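Gripper comparison at Poltanby: frequently asked questions

What are you comparing?
Two sets of fingers for the same gripper, the Zaltton pair and the Workneh pair. Each set gets 100 picks on the toy kitchen table.

How fast does the arm move?
Full speed between objects, then 29 percent for the last part of the approach.

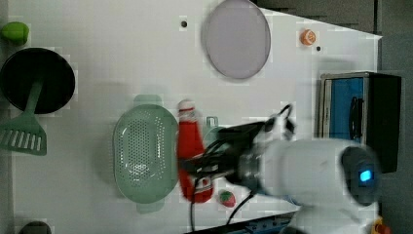 Tolera Mekonnen wrote in to ask whether slowing down hides the weaknesses of a bad finger. It can, so we repeat 33 of the picks with no slowdown and list them separately.

Does the layout change?
Yes. We shift the plate, colander and small foods between runs. The toaster oven stays on the right side of the table.
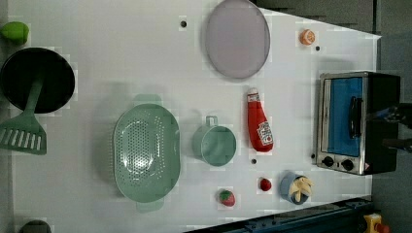

Why use a soft ketchup bottle?
Soft items show grip problems early. Too much force and the sides fold in, too little and the bottle turns. We grip it low, near the label.

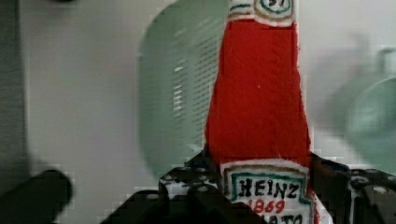

Force is set once per finger set in the Flatisura controller and left alone after that. Changing it mid-run voids the run.

Is the wrist camera enough by itself?
For a bottle lying on its side, usually. Small items like the strawberries are harder - the fingers can block them at close range. 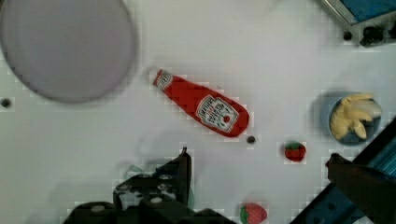
We keep the overhead view on for that reason. Scores from both cameras will be posted in May.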